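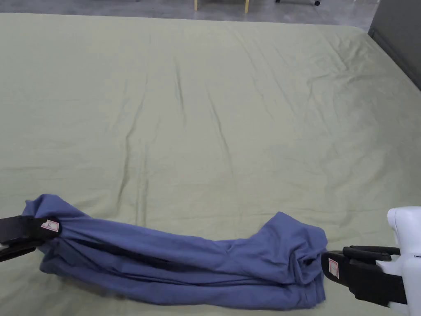
Blue one twisted up long, green sheet under it

Rolling vs folding for a two week trip, where do you stand?

Arnulfo Rengifo
27 February 2023
OK so I know this gets argued every year but I need opinions before I pack. I'm going to Dullport for two weeks, one carry-on, no checked bag, and my sister swears I should roll everything. I've always folded. I tried rolling my shirts last night and I did get more in the bag (a whole extra sweater!) but they came out looking like I'd slept in a hedge. Am I doing it wrong? It's mostly cotton, plus two shirts I need to look decent in for a dinner.

We use cookies to keep you logged in and remember your settings. By staying on this site you agree to our cookie policy. Accept | Manage

cuervo_alcides
Roll the T-shirts, fold the nice ones. Been doing it that way for years. The trick with rolling is you lay the thing flat first, smooth it with your hands and roll from the bottom hem up, tight. If you just grab both ends and twist, you've made a rope and it will crease like one.
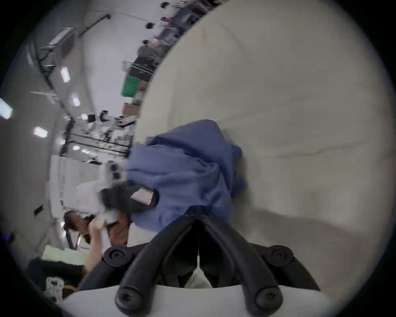 Consuelo Escobar

Going to disagree with the post above a bit. Tight is the problem! I roll loose and stack the rolls standing up, and my stuff comes out fine. What wrecks a shirt is the collar getting mashed, and it gets mashed whichever way you pack it if there's a pair of shoes on top. Shoes go at the wheel end, always. Also what fabric are the dinner shirts? If they're linen just give up, linen wins every time.

Arnulfo Rengifo
One linen, one cotton blend. So I'm half doomed. And yes, I was sort of twisting, guilty.

f_olvera
Bundle wrapping, people. You wrap the big stuff around a core of socks and underwear so there's no hard fold anywhere. I did 88 days out of one bag like this. The downside is if you want the shirt in the middle you have to take the whole thing apart, and I will admit that got old.

cuervo_alcides
@f_olvera tried it once, never again. I was unwrapping my entire wardrobe on a hostel bunk at 6 am to find a pair of shorts.

f_olvera
Then you put the shorts in the wrong layer – that's on you.

Fulgencio Valcárcel
Has anyone used the Dalico packing cubes? I paid 63 for the set and I'm on the fence. They keep things tidy but I don't think they save any room, and the zipper on the small one already sticks. The Padska ones were 139 and I couldn't talk myself into it.
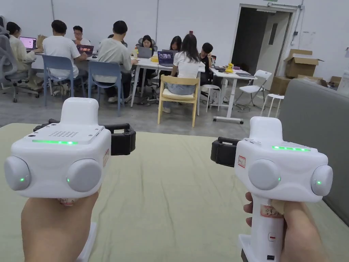
The green fabric again, open office past it

Consuelo Escobar
Cubes are for finding things, I'd skip the pricey ones. I use big zip bags from the grocery store and sit on them. For the linen shirt, hang it in the bathroom while you shower, then pull the hem and cuffs straight with your fingers. It won't be perfect but it's a dinner, the lights will be low.

Fulgencio Valcárcel
Zip bags split on me every time. Maybe I sit too hard.

Arnulfo Rengifo
OK, plan is loose rolls for the tees, dinner shirts folded on top with tissue paper in between, shoes by the wheels. Leaving the extra sweater home. Will report back when I've unpacked.

cuervo_alcides
Take the sweater. Dullport is windy.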